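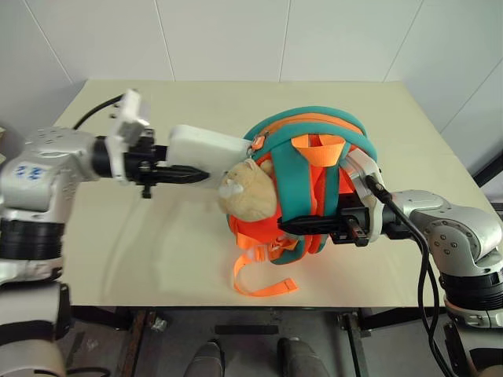
Current Vacancies / Product Care and Returns

Bag Inspection and Packing Assistant (part-time)

Employer: Dultomora Children's Goods
Location: Kekell Returns Center, Furkeck
Reference: 562-R
Reports to: Takumi Morikawa, Returns Supervisor
Closing date: 23 November 2025

Dultomora Children's Goods invites applications for the position of Bag Inspection and Packing Assistant at its Kekell Returns Center. The center receives children's backpacks, lunch bags and soft toys returned by families, schools and retail partners. Each item is checked, cleaned where necessary, and either prepared for resale, sent for repair or passed to the company's donation program.

The position is based in the inspection room, which serves the backpack and soft toy lines. Two assistants are employed there at present, and the successful applicant will join them ahead of the winter returns period. The appointment is for an initial term ending in August, with the possibility of renewal.

Duties

The assistant will be expected to:

Collect returned items from the receiving shelves and match each one to its return slip.

Examine backpacks on both sides, with particular attention to the padded back, the shoulder straps, the webbing along the strap edges and the top loop. Small bags are often returned because a strap has been pulled loose at the seam, and such damage is easily missed when a bag is checked from the front only.

Open and close every buckle and zipper and record any that stick or fail to hold.

Check mesh panels for snags and holes. Bright colors, orange in particular, are to be compared against the color card for fading.

Empty all pockets. Personal belongings are to be placed in a labeled envelope and handed to the supervisor the same day.

Inspect plush toys for open seams, loose eyes and worn fabric.

Insert padding so that each bag keeps its shape in the carton, tuck in the straps, and pack the item with its new tag.

Enter the result of each inspection in the returns log using the standard condition codes.

Leave the tabletop clear and wiped down at the end of the shift.

Assistants do not carry out sewing repairs. Items in need of stitching are sent to the workshop on Sin Street.

Requirements

Applicants must be at least 18 years of age and legally entitled to work. A high school diploma or equivalent is preferred but is not required where the applicant can show relevant experience in retail, laundry, tailoring, child care or warehouse work.

The position calls for good close vision, with or without glasses, and the ability to tell similar colors apart. Applicants should be able to stand for the greater part of a shift and to lift cartons weighing up to 20 pounds. A seated workstation can be arranged on request.

Applicants should be able to read and write English well enough to complete the returns log. Full training in the condition codes is provided during the first week, and no previous knowledge of them is assumed.

Hours and Pay

The position is for 20 hours per week, worked in morning or afternoon shifts by agreement with the supervisor. Evening work is not required. Pay is set at Grade 2 of the company scale and is reviewed at the end of the initial term. Employees receive paid leave in proportion to hours worked, a staff discount on all Dultomora products, and a contribution of $100 toward suitable work shoes after completion of the first month.

Free parking is available behind the building. The Route 71 bus stops at the main gate.

How to Apply

Applicants should submit a completed application form, a current resume and the names of two references. Forms may be collected from the front desk at the Kekell Returns Center, 333 Furkeck Road, or requested by telephone. Please quote the reference number on all correspondence. Incomplete applications will not be considered.

Shortlisted applicants will be invited to an interview and a short practical exercise, in which they will be asked to inspect one backpack and one soft toy and to write up their findings. The exercise lasts 30 minutes. Travel costs for the interview are reimbursed on presentation of receipts.

Questions concerning the duties of the position may be addressed to Takumi Morikawa. Questions concerning the application process, including requests for accommodation on account of a disability, should be addressed to Aurelio Calvo in the Personnel Office.

Dultomora Children's Goods is an equal opportunity employer. Application materials from unsuccessful candidates are kept for six months and then destroyed.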